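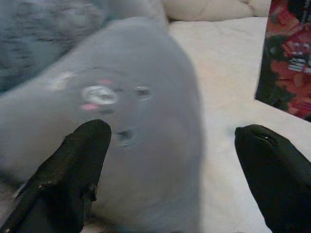
Toy Lending Room, Kemau Family Center

Hi Neema,

You asked how the June money is going, so I'm writing this at the end of a long morning with my coffee next to the keyboard. The short version: the plush toys are nearly all sorted, the shelving isn't, and I'm pretty happy anyway!

We have 48 plush toys on the lending list now. The big gray seal is the one everybody asks for (Melina wants a second one and I keep telling her to wait for the fall budget). It's a large thing with a nice smooth fabric and little pink marks on its face, and it takes up the space of three bears wherever we put it. Olga is writing a loan card for each toy with its name, how to wash it and when it's due back. She has 7 left to do, mostly puppets.

On the room itself, we kept the walls that pale blue-white. Ainhoa had paint chips from Segura in a much stronger blue, and we went back and forth for ages before leaving it alone. I'd still like something up there at kids' height, maybe a height chart, but that can come out of next year's money. 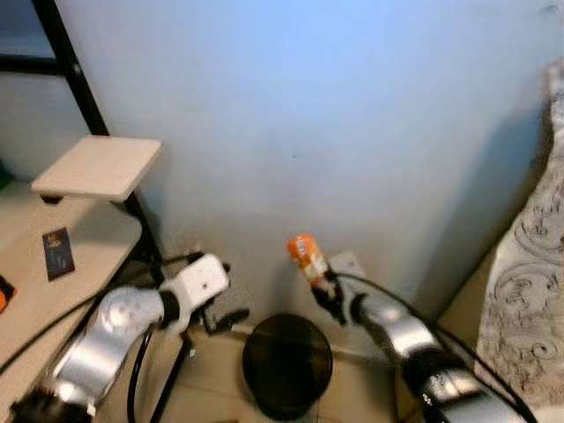
The black metal shelving with the light wood boards is staying where it is. I did price a matching unit from Plulunwood and it came in over what we'd set aside, so I've asked them about a smaller one, same pale wood if they can. The tabletop has been a big help for checking toys in and out, and I'd hate to lose it to storage. If the smaller unit works out, the bulky plush can go there and the puzzles can move down a shelf.

Still open: the 5 washable storage bags from Wustura are on back order, and I need your okay to shift the leftover paint money over to shelving. Could you let me know before I call Plulunwood back? Olga also wants to know if the loan cards need the center's new logo. I said probably yes.

Soledad Marín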